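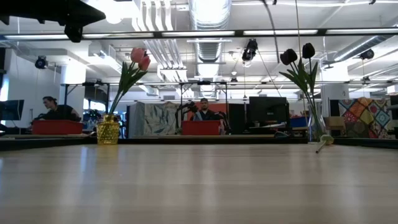
Ob man Schnittblumen denn überhaupt im Kühlraum lagern müsse, wollte nach der letzten Sitzung jemand wissen, im Laden um die Ecke stünden sie schließlich auch neben der Heizung und sähen ganz ordentlich aus. Sähen, ja. Die Frage ist trotzdem gut, und weil sie in der Klausur in irgendeiner Verkleidung wiederkommt, fängt das Skript diesmal mit ihr an.

Warenkunde Schnittblumen, Sitzung 4: Die Tulpe nach der Ernte
Stand: 15. November 2023

1. Was eine Schnittblume ist
Handelsrechtlich eine Ware, biologisch ein Organ auf Abruf. Mit dem Schnitt endet die Versorgung durch Zwiebel und Wurzel, der Stoffwechsel aber läuft weiter. Die Blume atmet, verbraucht ihre Reserven und verdunstet Wasser. Alles, was zwischen Feld und Vase geschieht, verlangsamt diesen Vorgang. Aufhalten lässt er sich nicht, auch wenn mancher Lieferprospekt anderes andeutet.

Zur Eingangsfrage: Die Atmung steigt mit der Temperatur. Der Laden an der Heizung verkauft also Haltbarkeit, die der Kunde zu Hause nicht mehr hat. Wer schnell umschlägt, kommt damit durch.

2. Die Tulpe wächst weiter
Rosen haben den Anstand, nach dem Schnitt ihre Länge im Wesentlichen zu behalten. Die Tulpe nicht. Ihr Stiel streckt sich in der Vase um mehrere Zentimeter und biegt sich dabei zum Licht. Floristen, die am Vormittag eine strenge Form gebunden haben, finden am nächsten Morgen eine lockere vor. Im Verkaufsgespräch heißt das »natürliche Bewegung«.

Merke für die Praxis: Tulpen im gemischten Strauß etwas tiefer setzen als die Nachbarn. Sie holen auf.

3. Schnittreife
Geschnitten wird, wenn die Knospe Farbe zeigt, aber noch geschlossen ist. Zu früh heißt: Sie bleibt grün und beleidigt. Zu spät heißt: Sie öffnet sich im Karton, wo es keiner würdigt. Dunkle Sorten sind tückisch, da man die Ausfärbung bei schlechtem Hallenlicht leicht falsch einschätzt.

4. Rechenbeispiel: Partie Cakovora
Der Betrieb Jimov liefert im Februar 691 Bund der Sorte Cakovora an den Großhändler Štěpánek. Eine Nacht lang steht die Partie in Ukent auf der Rampe, ungekühlt, der Frachtbrief schweigt dazu. Bei der Eingangskontrolle werden 136 Bund aussortiert.
Ausschussquote: 136 / 691 = 19,7 %
Verkaufsfähig: 555 Bund
Štěpánek hatte 360 Bund fest zugesagt und kann liefern. Die restlichen 195 Bund sind frei verfügbar, haben aber dieselbe Nacht hinter sich. Überlegen Sie bis zur nächsten Sitzung, zu welchem Preis Sie sie anbieten würden und was Sie dem Käufer dazu sagen. Beide Antworten sollten zueinander passen.

5. Wasser, Gefäß, Hausmittel
Sauberes Gefäß, frischer Anschnitt mit scharfem Messer, wenig kaltes Wasser. Tulpenstiele werden in tiefem Wasser weich. Narzissen nicht frisch geschnitten dazustellen, ihr Schleim setzt den Tulpen zu.
Die Kupfermünze im Wasser: hält sich als Ratschlag länger als jede Tulpe. Verlassen Sie sich lieber auf die gründlich gespülte Vase. Zucker allein füttert vor allem die Bakterien.

Zum Nachlesen: Abschnitt Ethylen im Grundlagenskript. Obstschalen kommen dort auch vor.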